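Demonstration collection (robot learning)

Demonstration collection is the gathering of recorded task executions from which a learning system derives a control policy. Each recording, usually called a demonstration or an episode, pairs what the robot's sensors reported with the commands that were sent to the robot at the same moments. The term covers the physical setup, the procedure followed by the operator, and the labeling and checking of the resulting files. It does not normally include training, although the two are often run in alternation.

Methods

Three methods are in common use. In kinesthetic teaching the operator takes hold of the arm and moves it through the task while the joint positions are logged. In teleoperation the operator works a separate device, such as a handheld controller or a smaller copy of the arm, and the robot follows. In scripted collection a conventional program carries out the task with varied starting positions, and no operator is involved beyond resetting the workspace.

Kinesthetic teaching requires little equipment, but the operator's hands and body tend to appear in the camera view, and the forces measured at the wrist include those applied by the operator. Teleoperation avoids both effects at the cost of delay and a longer period of practice. Scripted collection produces very regular motion. Policies trained on it alone often fail to recover from small errors, as the script seldom makes any.

Workspace

Most collection for grasping and part handling takes place over a bin or tray of fixed position. The container limits where parts can roll and gives every episode the same outer boundary. Its edges should be rigidly held, because a shift of a few millimeters between sessions changes the relation between camera and robot coordinates and may go unnoticed until training. Clamping to a table is the usual solution.

Cabling on the arm is a recurrent source of trouble. Cameras, grippers and force sensors each add leads that must follow the wrist through its full range. Leads are tied or strapped to the arm at intervals, with slack left at the joints. Too little slack restricts rotation; too much allows the cable to hang in front of the camera or touch the parts.

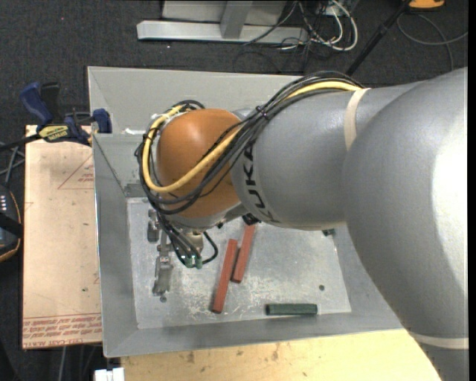 Mi-kyung Geum has objected that open metal bins of this kind are a poor choice for early data sets. In her view, the reflections from a bare floor change with every adjustment of the room lighting, and a matte liner should be fitted until the policy can complete the task at all. The opposing position is that a liner must be removed sooner or later, and that episodes recorded with it then lose part of their value. Published procedures are divided on the point.

Parts used in collection are often plain bars or blocks in a few colors. Simple shapes make it easy to judge whether a grasp has succeeded, and color allows the target to be named in the episode label. Fixtures may share the bin floor with the parts, in which case the operator must approach from directions that leave clearance for the tool.

Procedure

A session begins with a calibration check, in which the tool is brought to one or more known points and the error is noted. The operator then places the parts according to a layout list or a random draw. Recording starts before the first motion and stops after the tool has withdrawn. Trimming is done later, on copies.

The Turnberg protocol, one of the more detailed written procedures, divides a session into blocks of 16 episodes. Within a block the layout changes but the target does not. After each block the operator changes the target, repeats the calibration check and rests. Failed attempts are kept and marked as failed, a practice that not all groups follow. Under the Haverford variant, failures are kept only if the operator recovered and finished the task within the same episode.

The number of episodes required depends on the task and the amount of variation in the layouts. For a single part in a fixed orientation, 50 may be sufficient. The first Pumeo bin set, released in May, contains 306 episodes of bar transfer, of which 106 include at least one regrasp. Its notes state that the regrasp episodes were not planned separately but arose during ordinary collection.

Labeling and checking

Labels are attached at the level of the episode or of the segment. Episode labels record the target, the layout number, the operator and the outcome. Segment labels divide the motion into phases such as approach, contact, lift and release. Phase boundaries are commonly set from gripper signals and corrected by hand.

Checking is partly automatic. Software such as Pistero tests for missing images, clock drift between sensors and jumps in joint position. It cannot detect an operator who has fallen into a habit, for example always approaching from the same side. Habits of this type are found by plotting the tool paths of a whole session together, and are corrected by changing the layouts or the operator.

Limitations

Demonstrations carry the limits of the person or program that produced them. A policy trained on slow, careful motion will usually be slow. Data recorded on one arm transfers imperfectly to another with different reach or joint limits, even when the tool is the same – and changes to the tool itself, including a rerouted cable, may be enough to reduce performance. For this reason many groups store a dated record of the hardware state with every session.

See also: Imitation learning; Teleoperation; Bin picking; Hand-eye calibration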